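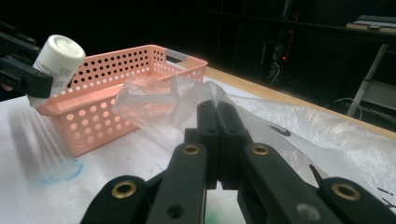

Clear plastic bag, held at the fold.

Back from Mamholm, two days later than planned, feet still sore. Quick post before I forget it all.

So the boathouse mound. I've wanted to see it since I read Ingeborg Lüthi's little booklet on the north shore, the one with the fold-out map that never folds back. She puts the landing place on the east side of the inlet, under the slope, and says the market grew up behind it later on. I always had it the other way round in my head. Market first, boats after. Standing there I think she's right. The east side has the shelter, and the ground is flat enough to drag something heavy up. West side is all rock and nettles.

The mound itself - well. Two long low banks with a dip between them. Sheep in the dip. If you didn't know you'd walk right over it. The open end faces the water but the water is a good walk off now, the shore has moved out so far. Lüthi gives the length as 29 meters, measured along the inside of the north bank. I paced it and got something silly, so lets go with hers.

Stamatia Chrysikopoulos has a different idea. She dug two trenches there one May, years back, and found charcoal and rivets in the lower one but hardly any in the upper. Her take is that there were two sheds, one built over the other, with a gap of roughly 300 years in between. Her report is dry as toast but the section drawings are lovely. I'd like to know what was going on in the gap. Grazing, probably. Its always grazing.

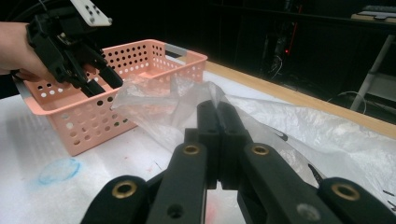 The church road was the other thing. There's an old track that runs from the landing up past the Estex farm and over the saddle, and bits of it are still paved. Big flat stones, worn in the middle. I lost it twice in the bracken and found it again by the wall. Older maps call the top stretch the Salt Way, newer ones don't call it anything. Salt coming in by boat and hides going out, I guess? Need to check the toll rolls for that. The copy I have is missing teh pages I want, of course.

Didn't make it to the standing stone. Rain, then more rain, then the last bus. Next time.

Still to read: the second half of Chrysikopoulos, and whatever Lüthi wrote about the saddle. If anyone has a decent scan of the toll rolls, email me please.

8 Oct 2019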